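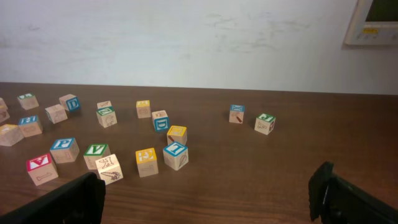

Temps de lecture : 3 min

Forum > Jeux et jouets > Jouets en bois
Sujet : Cubes alphabet, vous les rangez comment (et vous les nettoyez ?)

hilde_bakker
Bonjour à tous ! Je me lance, je lis le forum depuis un moment sans jamais écrire. J'ai ressorti les cubes alphabet des enfants pour ma nièce qui arrive en juillet, et ils sont étalés sur la table du fond depuis hier soir parce que je ne sais pas par quel bout commencer. Ce sont les classiques, bois clair, bordure de couleur autour de la lettre, petits dessins marron sur les côtés. La boîte d'origine a rendu l'âme il y a deux déménagements. Vous les mettez dans quoi, vous ? Et pour le nettoyage, eau savonneuse ou surtout pas ? J'ai peur pour les dessins, les lettres m'ont l'air plus solides.

geetha.k
Oh les cubes ! On a eu presque les mêmes à la maison, avec des bordures vertes, bleues, jaunes. Chez nous c'est sac en coton à cordon, accroché à la poignée de la porte. Ça prend zéro place et le petit le traîne partout (bon, ça fait un boucan pas possible sur le parquet, je préviens). Pour le nettoyage, chiffon à peine humide et on essuie tout de suite.

Prakash_T
Pas d'accord pour le sac. Dans un sac ils se cognent tous les uns contre les autres et les arêtes s'abîment, j'en ai un lot complet qui y est passé. Une boîte plate, une seule couche, lettres vers le haut. En plus l'enfant voit tout de suite ce qu'il cherche au lieu de tout vider par terre.

geetha.k
Mais il VEUT tout vider par terre, Prakash, c'est la moitié du jeu !

Prakash_T
Le tien peut-être. La mienne cherchait son P pendant dix minutes et ça finissait en larmes.

hilde_bakker
Haha, je sens que j'ai ouvert un vieux dossier. Côté boîte plate j'ai repéré le casier Graren, celui avec le couvercle qui coulisse, quelqu'un l'a ? Et personne ne m'a répondu sur l'eau savonneuse, enfin si, Geetha, mais un chiffon humide sur des traces de purée d'il y a six ans j'ai des doutes...

akosua_a
J'ai le Graren. Le couvercle coince quand il fait humide, sinon rien à dire, c'est joli sur une étagère. Pour la purée fossile : une goutte de savon noir sur une vieille brosse à dents, tu passes dans le sens du fil du bois, tu rinces au chiffon, et tu laisses sécher à plat loin du radiateur. Essaie d'abord sur une face sans dessin, tu en as au moins un tourné du côté bois nu, à gauche du D bleu. Jamais de trempage, le bois gonfle et la couleur part.

Sivaprasad V.
Je trempe les miens depuis toujours et ils vont très bien.

akosua_a
Trempés combien de temps ?

Sivaprasad V.
Deux minutes dans la cuvette, allez. Ensuite un torchon.

akosua_a
Alors c'est un rinçage, je ne dis rien. Mais n'écris pas « trempage », il y a des gens qui vont les laisser toute la nuit dans l'évier !

Prakash_T
Sinon pour la boîte il y a aussi le bac Pistix, moins beau mais il s'empile, et tu peux y glisser un carton au milieu pour séparer voyelles et consonnes. Je sais, je sais.

geetha.k
Voyelles et consonnes. Mon Dieu.

hilde_bakker
Bon, retour du terrain ! Brosse à dents et savon noir, testé sur le bois nu puis sur une face avec dessin, le trait a tenu. Le jaune a un peu déteint sur le chiffon par contre, du coup j'y vais très doucement sur les bordures. Pour le rangement je vais faire ma lâche : boîte plate ici, et un sac pour quand on part chez ma mère. Par contre maintenant que j'ai le nez sur le mur derrière la table, je ne vois plus que les traces grises. Ça se rattrape avec une gomme de ménage ou il faut repeindre ?

Sivaprasad V.
Gomme, mais légère, sur une peinture mate ça lustre. Commence en bas, dans un coin. Et ouvre un autre sujet en Déco, ici on va se faire gronder.

akosua_a
Et donne-nous des nouvelles du couvercle si tu prends le Graren, je veux savoir si c'est juste le mien.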